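From: Ignacio Miranda
To: Premville building services list
Date: 29 June 2019
Subject: Re: Return air path above coffered ceilings

> We have the same question on the Cistier fit-out. The mechanical
> drawings show the void as a common return plenum, but the acoustic
> consultant wants insulation laid over the full grid. Has anyone
> measured what that does to the static pressure? Also unsure whether
> the recesses count toward ceiling height for diffuser throw.

Taking the second question first. Throw should be worked out from the face the air leaves, with the depth of the recess treated as an obstruction. A horizontal jet needs a flat surface to attach to. In a coffer it meets the side of the recess almost at once, separates and drops. At Drarkard we had complaints of draught at desk level in November, and all of them came from diffusers mounted in the recessed part of the panel. Large grey panels in a square grid, much the same pattern as these: 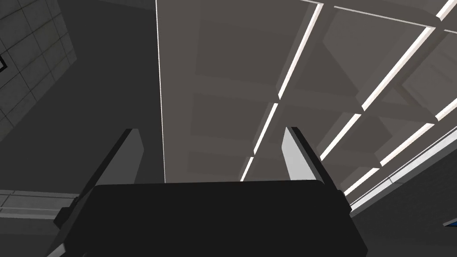
1. Static pressure

We took readings at Drarkard before and after the blanket went in. Supply to the floor was 566 L/s in both cases. With the void clear, the drop from room to riser was 4 Pa. With the blanket laid over the return grilles it rose to some 30 Pa, and the fan was hunting. Cutting the blanket back around each grille brought most of it back. The acoustic consultant accepted lined boots over the openings in place of continuous cover.

If the Cistier void is shallow, check the clear depth under the beams before anything else. A blanket that looks harmless on the section can close off a bay completely where services cross.

2. Low-level return

The alternative is to abandon the ceiling path and bring the return down the wall to a low-level grille. Mateos did this on two tenancies in the same building. It works, with the following conditions:

- Keep the grille clear of fixed joinery and storage. Tenants will put a unit in front of it unless the lease drawings say otherwise.
- On a tiled wall, set the grille out to the tile module before the tiler starts. Cutting in afterwards cost Mateos a full row of replacements.
- Seal the riser to the back of the wall lining, or it will draw from the cavity.

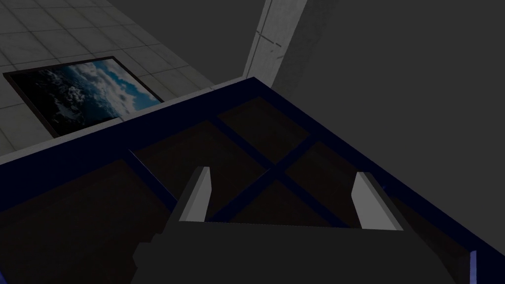

Blue-framed storage unit beside a tiled wall with a cloud picture.

I would not mix the two systems on one floor. The low-level path has the higher resistance and the ceiling path takes nearly all the air, so the wall grilles end up doing very little.

I can send the commissioning sheets for Drarkard off list. They are scanned and the second page is faint, but the pressure readings are legible. If you have the Cistier reflected ceiling plan in DWG, please send that and I will mark up where I would leave the blanket out.

Regards,
Ignacio Miranda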